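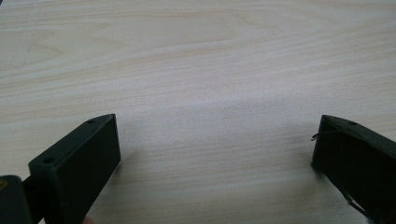 Textbooks > Practical Robotics > Part Two: Teaching by Hand > Chapter 3

Chapter 3: Showing the Machine How
By Faith Makori
14 February 2021

Sooner or later every robotics student is asked by a relative what the robot can do, and has to reply that it can pick up a can. The relative says they can pick up a can too. This chapter is largely about the relative's side of the argument, for the relative is right, and the best thing we can do is borrow their hand.

In Chapter 2 we tried to write down a simple task as rules. Those of you who did the exercise will remember how it went. "Move to the can" became a page. "Close the gripper" became two pages and a quarrel over what counts as closed. By the time we reached "put it in the basket" most groups had stopped for tea. Yet any of you could have done the job in a couple of seconds while thinking about something else.

Teaching by demonstration starts from that embarrassing fact. A person does the task, the movement is recorded, and a learning program is given the recording and told, in effect, to do likewise. There are three common ways of getting the movement down, and they differ mostly in who ends up with the sore shoulder.

3.1 Pushing the arm about

The oldest way is to take hold of the robot and move it yourself. The motors are set to give way, you drag the arm through the job, and the joint angles are saved as you go. It is honest work. Whatever you record, the arm can certainly reach, as it has just been there. Against that, the arm is heavy, your body is in front of its cameras for half the time, and two arms at once is a job for a wrestler.

3.2 Driving it from a distance

In remote control, or teleoperation, you hold one device and the robot copies you with another. The cameras get a clear view and you get a chair. What you lose is feel. Most beginners on the old Jornon rig at Zastska squeezed everything as though it owed them money, having no sense through the handles of how hard they were gripping. There is also the small delay between your hand and the robot's, which you will stop noticing at just about the moment it makes you knock something over.

3.3 Leaving the robot at home

The third way does without the robot until later. You hold a gripper in each hand, built like the ones the robot will use, and simply get on with it.

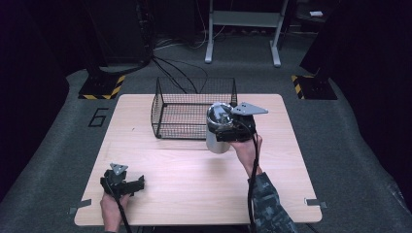 The attraction is speed. One July, two people at Mfinanga recorded 1,780 demonstrations by this method, and were still on speaking terms at the end. No arm has to be booked, switched on or apologised to. The grippers can be carried to any table you like, and a fresh demonstrator needs some 13 minutes of practice before the recordings are worth keeping.

The catch is that you are still a person. You have a waist, and will lean. You have a wrist that bends in ways the robot's may not, and you will use it without noticing. A lovely smooth demonstration may ask the arm to pass through its own base. We return to this in section 3.6, with sums.

You also know things the gripper does not. You can glance across the room and remember where you left the lid. If the learner is to work from the view at the gripper, then whatever it needs has to turn up in that view, and small parts held close can fill most of it.

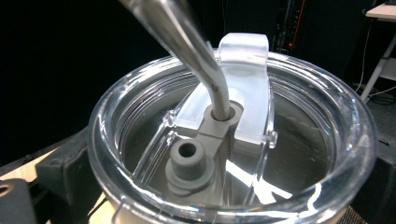

Figure 3.2 A clear tumbler lid between the gripper's jaws, with its metal straw and grey rubber plug, seen from the gripper.

Look at the lid as a learner must. Clear plastic shows you its own edges, its reflections and whatever lies behind it, all at once and with equal confidence. You sort these out at a glance. The Astamik exercises at the end of the chapter will ask you to say how, and you should allow more time for that than you think.

Before reading on, pick up a mug with your usual hand and put it down again, slowly. Note when your fingers began to close. Nearly everyone says "when I reached it", and nearly everyone is wrong. Keep your note for section 3.4, where we begin cutting a recording into steps.

Last updated: second printing, with corrections to exercises 2 and 3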